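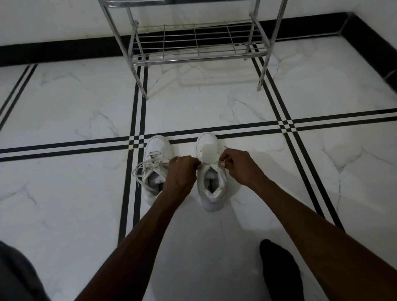 Norkiren chrome shoe rack, review after a few weeks by the front door

Posted 30 November 2024

Quick one, I have to be out the door in a bit. Got this from Howells in November to replace the pile. You know the pile. Four people's shoes, one hallway, somebody always hopping around looking for the other boot.

Assembly: easy enough. Instructions are one folded sheet, drawings only, and step 2 is printed so small I did it wrong and had to pull a rail back off. The rails push into the ends and then you tighten a screw. No drill. The little wrench in the bag is junk, use your own.

Looks: better than I expected. Chrome, shiny, goes fine with our white marble-pattern tile. It sits right against the wall and doesn't stick out into the walkway much. Shows fingerprints though. And dust. Wipe with a dry cloth, done.

Now the shoes. My white sneakers are the real test becuase the soles are thick and chunky. They fit. Heels hang back a bit but they stay put. Flat shoes are fine. Kids' shoes tip forward between the rails if you just toss them on, so they have to go on sideways, and kids do not put shoes on sideways. Heels hook over the rail pretty well. Tall boots, forget it, unless you leave the top level for them.

Laces are the one thing that bugs me. Leave them untied and the ends drop thru the rails and catch on whatever is below. Pulled a whole pair down that way, twice. So I sit down and do my laces on the floor first, tuck the ends in, then rack them. Adds a minute. Sneakers last longer not getting yanked around, I guess.

Wobble: a little, side to side, if you load the top and leave the bottom empty. Heavy stuff low and it's okay. The feet have plastic caps and no scratches on the tile so far. One cap fell off when I moved it to sweep. Stuck it back on.

My sister has the Lirkus one, the fabric shelf kind. Cheaper, lighter, but hers sags in the middle and holds dirt. With rails the grit just falls thru to the floor and you sweep it up. I'd take this one again.

Wish list: a third-party tray for wet boots that fits under the bottom rail. Better wrench. Rails a bit closer together for small shoes.

Four stars. Would be five without the lace thing.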